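Posted February 19, 2020 by the Bettencourt Street blog

Still Picking Up After Everybody

Every winter somebody sends me a video of a robot folding a towel and asks if I'm ready to eat my words. I've been writing on this blog that home robots are ten years off for longer than ten years, so I guess I have that coming. I watched the latest one twice. The towel was already flat on an otherwise bare table, and the clip ran at some multiple of real speed that was printed very small in the corner.

My day job is fixing packaging machines, so I'm not scared of the things. At the Marnberg plant we have a Pletamel arm that moves 2,000 cartons a shift and does it better than I would. But each carton is the same carton. It comes down the belt the same way up, and if one shows up with a crushed corner the line stops and a person walks over. That person is me. Last November I walked over 133 times, and I know because the line keeps a log and my boss likes to read it out loud.

So when people say "they can do it in the factory, the house is next," I'd like them to think about a bed. I mean a bed on a regular morning, with stuff on it. Clearing it off takes me a minute and I couldn't tell you afterward what I did. I know which things are trash and which ones somebody would cry over. I know that a bear printed on a blanket stays where it is and a stuffed one gets picked up. 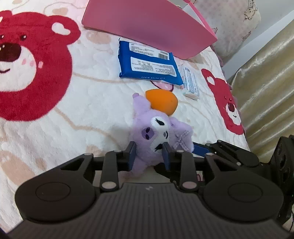

Plush toy in the fingers, with the sponge, the wipes and the little white box still to go.

Take those one at a time. The plush squashes when you squeeze it, and that's a help, because a grip that's a bit off will still hold. The makeup sponge is soft too but much smaller, and it's sitting right up against the toy. A packet of wipes is floppy and changes shape depending on where you pinch it. The box is narrow and I'd want to grab it across the short side. And they're all on fleece, which likes to come up along with whatever you're grabbing. Two fingers can manage any of them, I'll give you that. I've seen enough grippers to believe the hand part is mostly fine.

Where I get off the bus is everything around the hand. Where does the sponge go? Not in with the toys, please. Does the little box get opened, kept, thrown out? In my house the answer changes depending on who left it there.

I did go look at what you can buy right now. The Inum, a sort of tub on wheels with one arm, is $490 for the "early home" version, and the fine print says it handles "rigid items up to 20 ounces on hard floors." Rigid items! On hard floors! I went through our upstairs with that sentence in my head and came up with a hairbrush.

A reader wrote in after my last post on this to say I'm judging a baby for not running. Fair enough. Babies don't come with a preorder page, though. If a company shows me one unedited morning, normal speed, a bed that wasn't arranged by the marketing department, pillows and blanket and all, I'll put it at the top of this page and leave it there for a month. I would love to be done with this chore. My back would love it more.

Until then I'm keeping the laundry basket at the foot of the bed and sweeping everything into it with my forearm.

Related posts
The dishwasher is the only home robot I trust
Why our carton line hates humidity
I tried a window-cleaning gadget for a month

This site uses cookies to remember your settings. By continuing to read you agree to their use.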